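プロクロウ、欧州カップ初戦は引き分け 敵地グラスムで粘って2-2

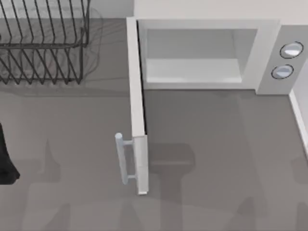 いやあ、くたびれました。試合をしたのは選手なのに、見ていただけのわたしの足が棒のようです。プロクロウがグラスムの競技場で欧州カップ一回戦の第1戦を戦い、2-2で引き分けて帰ってきました。クラブにとって欧州の大会はなんと14年ぶり。前回のことを覚えている人はスタンドにもけっこういて、行きのバスではその話ばかり聞かされました(わたしは当時まだ学生で、ラジオで途中まで聞いて寝てしまった口です)。

まず先発から。予想と違ったのは左サイドバックで、ずっと出ていたベテランが外れ、ベンディク・シェーベリが入りました。本職は中盤の選手ですから、発表を聞いたときは隣の席の人と顔を見合わせましたよ。グラスムの右ウイングは国内でも指折りの俊足ですし、そこに慣れない選手を置くのかと。監督のジャンニ・ガッティはこういうことを平気でやる人なので、もう驚かないつもりでいたのですが、やっぱり驚きました。

キックオフから十分ほどは、ほとんど自陣から出られませんでした。グラスムはとにかく出足が速い。こぼれ球を全部拾われて、クリアしてもすぐ戻ってくる。先制されたのは前半11分、右からの低いクロスに中央で合わせられた形です。シェーベリが抜かれたというより、戻りながらの対応で中の枚数が足りませんでした。ゴール裏の地元サポーターは太鼓を叩いて大騒ぎ。こちらの一角は静かなものでした。

それでも前半のうちに追いつきます。27分、中盤で奪ったボールを素早く前に運んで、ペナルティーエリアの外からの一発。相手のディフェンダーの足に当たってコースが変わったので、きれいなゴールとは言いにくいのですが、記録上はちゃんと得点ですし、文句を言う人は少なくともうちの応援席にはいません。前の席の男の人がみかんを袋ごと放り投げて、何個か頭に降ってきました。

ハーフタイムには、プリスムから来たというご夫婦と少し話しました。プリスムは今年の国内カップでうちに負けたクラブです。なのにわざわざ船と列車を乗り継いで応援に来てくれたというのですから、うれしいじゃありませんか。なんでも奥さんの実家がグラスムの近くだそうで、ついでだよと旦那さんは言っていましたけれど、首にはしっかりプロクロウのマフラーを巻いていました。

後半は見違えるようでした。ガッティ監督が布陣を少しいじって、中盤を一人増やしたんですね。これで真ん中のこぼれ球が拾えるようになり、相手の長いボールにも落ち着いて対応できるようになった。シェーベリもだんだん慣れてきて、一度などは相手の俊足ウイングからきれいにボールを取り、そのまま自分で持ち上がってコーナーキックまで取ってしまいました。応援席からは名前の大合唱です。

そのコーナーから逆転。ニアで一人がすらし、遠い側で待っていた選手が頭で押し込みました。敵地で2-1です! 正直、ここからの時間の記憶がところどころ抜けています。時計ばかり見ていたせいでしょう。グラスムは次々に攻撃の選手を入れてきて、最後は前線に背の高い選手が四人並ぶ有様でした。

同点にされたのは残り五分を切ったころ、フリーキックからの混戦でした。オフサイドだったんじゃないかという声は帰りのバスでもずっと出ていました。わたしの席からは遠すぎて、なんとも言えません。副審は旗を上げなかった、それだけです。選手たちは主審を囲みかけましたが、主将がすぐに引き離して自陣に戻らせました。あそこで警告をもらって次に出られない選手が出たらもったいないですから、いい判断だったと思います。

試合後のガッティ監督は、いつものようにネクタイを緩めて出てきました。「勝てた試合か、負けた試合かと聞かれても困る。敵地で二点取ったのだから、次は家でゆっくり飯を食ってから戦える」とのこと。シェーベリの起用については「練習で一番走っていたのが彼だった」と一言だけで、あとは笑ってごまかされました。

当のシェーベリはもう少し口数が多くて、最初の二十分は相手の背中しか見えなかった、と苦笑いしていました。前日の夜まで先発とは知らされておらず、同室の選手に先に教えられたんだそうです。足をつっていたようですが、本人は第2戦も問題ないと言っています。こればかりは週末のリーグ戦を見てみないとわかりません。

さて、第2戦です。場所はもちろん本拠地のユール競技場。アウェーゴールの規定がありますから、0-0でも1-1でもプロクロウの勝ち抜けです。2-2なら延長戦、3-3以上の引き分けだとグラスムが上に行きます。ややこしいので、勝ってしまうのが一番ですね。クラブ事務局のサルラ・ミッタルさんによると、年間券を持っている人は優先的に同じ席を買えるそうで、引き換えは窓口のみ、電話での予約は受け付けないとのことです。東側の立ち見は今回の大会規定で使えません。いつもそこで見ている人は早めに窓口へどうぞ。

それと、客席で話題になっていた照明の件。ユール競技場の照明は大会の基準に少し足りないと言われていて、第2戦はよその競技場を借りるんじゃないかという噂まで流れていました。ミッタルさんに聞いたところ、3月に塔の電球を入れ替えた時点で検査は通っているので、予定どおりユールでやりますとのこと。ほっとしました。あの坂道を上って見に行くのがわたしの楽しみの半分なので。

対するグラスムですが、守備の要のハンネ主将……と書きかけて、これは女子チームの話でした、失礼。ついでなので書いておくと、女子のほうも来月ユールに来ます。グラスム女子の主将ハンネ・スラスタルドッティルは去年の膝のけがから戻ってきたところで、うちの女子を率いるソーレイ・ブリニョールヴスドッティル監督は「戻ってきてくれてうれしいけれど、できればうちとの試合の後にしてほしかった」と話していました。こちらは入場無料です。男子の試合しか見たことがないという人にも、ぜひ来てほしいなあ。

男子に話を戻すと、グラスムは右ウイングが終盤に足を引きずって交代しています。地元の記者さんの話では打撲だろうとのことでしたが、詳しいことは発表されていません。プロクロウのほうは控えのキーパーが風邪で遠征に来られず、ベンチには17歳の練習生が座っていました。出番はなかったものの、試合後に相手のキーパーから手袋をもらって、帰りの船でもずっとはめたままでした。

応援バスは第2戦では出ませんが、駅前からの臨時便は走ります。帰りの便は延長戦になった場合も待ってくれるそうです。売店の肉入りパンは前回途中で売り切れてしまったので、今度は多めに仕入れると聞いています。わたしは早めに行って並びます。

(99年9月23日)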